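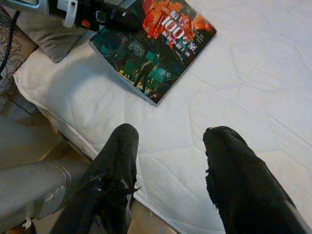 룰로넥, 침구 관리 서비스 '세더' 지역 확대

2022년 10월 29일 – 침구 관리 업체 룰로넥(Lulloneck)은 가정용 침구 세탁·보관 서비스 '세더(Seder)'의 이용 지역을 넓힌다고 밝혔다. 그동안 겐홀름 지점 인근에서만 받던 수거 신청을 앞으로는 겐홀름 전 지역에서 받는다.

세더는 매트리스 커버와 이불, 베개 커버를 수거해 세탁한 뒤 다시 가져다주는 서비스다. 신청은 전화와 홈페이지로 할 수 있으며, 수거에서 배송까지 이틀이 걸린다. 철 지난 이불은 별도 신청을 통해 보관할 수 있다.
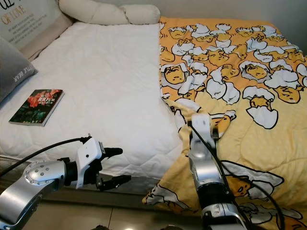

누빔 제품과 솜이불은 세탁 온도와 건조 시간을 달리해 따로 처리한다. 캐릭터 무늬 등 날염 원단은 뒤집어서 세탁하고, 건조는 저온으로만 진행한다. 오리털과 양모 제품은 접수할 때 미리 알려야 한다.

세탁은 협력사인 스루르(Srour)가 맡는다. 스루르는 이번 지역 확대에 맞춰 대형 건조기 두 대를 추가했고, 현장 인력은 17명으로 늘렸다. 하루 처리량은 이전보다 약 25% 많아졌다.

젠화 예(Jianhua Ye) 룰로넥 운영 담당 이사는 "환절기마다 접수가 밀려 배송이 늦어지는 일이 있었다"며 "설비를 먼저 늘린 다음 지역을 넓히기로 했다"고 말했다.

이용 요금은 기존과 같다. 매트리스 본체는 수거 대상이 아니며, 커버와 패드만 접수한다. 기존 이용자는 다시 가입하지 않고 주소만 변경하면 새 지역에서도 이용할 수 있다.

문의: 룰로넥 겐홀름 지점 고객지원팀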